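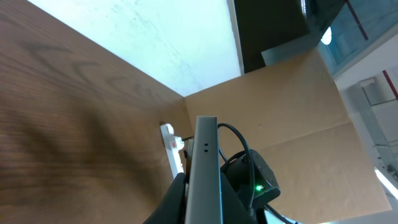 Zarmeena Minhas wrote to me that her sausage rolls always open at the side and lose the filling on the tray, and she asked if more egg would help. More egg will not help. The pastry is too warm when you close it.

I make these rolls every time we have guests from far away, so I had many chances to do it wrong. Put the rolled pastry back in the fridge for 10 minutes before you fill it. Brush only one long edge with egg, fold, and press with a fork. The closed side must go under, on the tray, so the weight holds it.

Cut them after they are cold again. A warm roll becomes flat under the knife.

Baking: 220 degrees Celsius in a normal oven. My old oven in Wondmont was weak on the left and I had to turn the tray once. For eight people I use 260 grams of pastry and a little more meat than that - small rolls, two bites. 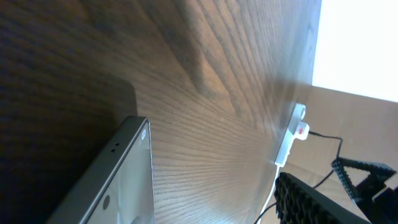 According to Silviu Lungu it is better to freeze them raw and bake only when the car is already in front of the house, and he says the bottom stays more crisp like this. I tried it in May and I agree with him. Freeze them first on a flat tray, not touching, and after that put them in a bag. They go in the oven still frozen and need a few minutes more.

If you baked too many, do not use the microwave the next day, the pastry becomes like wet bread. Use the oven at 185 degrees until the middle is hot.

For small children I leave out the pepper and cut each roll in half the long way, so it cools fast. I put mustard on the table in a small bowl and the adults take what they want.
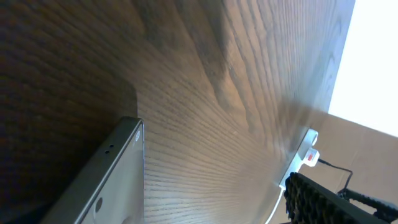

Wood grain, with shadow on the left side.

Next time I will write how I keep the salad fresh when the guests are late.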